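Flindari (equipment planning method)

Flindari is a method for planning the purchase of robot arms in small workshops and teaching laboratories. It was developed at the Posmont technical center and is used also in Dumivbridge. The main idea is that a buyer first tests the task in simulation, and only after this asks suppliers for prices.

Procedure

The plan has 4 stages: task list, simulation, budget and order. In the task list the buyer writes down every movement which the arm must do, for example opening a door or pulling a drawer. Each task is then repeated in simulation 50 times with every gripper under consideration. The results decide which gripper goes into the budget - the cheapest model is often kept as a second choice. 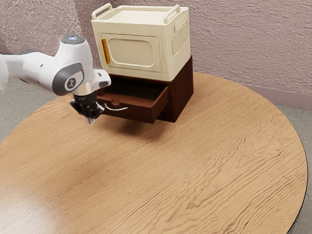
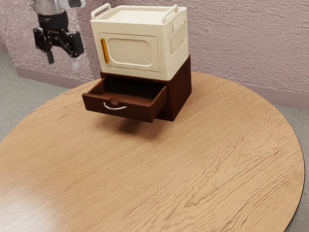 Simulated drawer task. First: the gripper at the drawer handle. Second: the gripper open, away from the furniture.

Budget

The budget sheet, called the Wysocka sheet, has 63 lines. It includes the arm, the gripper, the mounting, safety equipment, transport, training and spare parts. Spare fingers for the gripper have their own line. In the Posmont version, each plan must also contain 600 hours of operation before the first paid service. Furniture and other objects for testing are counted separately, as they are usually bought locally.

Use and criticism

Dumivbridge adopted the method in April and changed the order of two stages, so that the limit of the budget is known before simulation starts. Critics of the method say that simulated friction in drawers and hinges is often too low, and that a short test with a rented arm should be obligatory. The current edition of the guide recommends such a test but does not require it.

See also: Wysocka sheet; Equipment leasing; Robot gripper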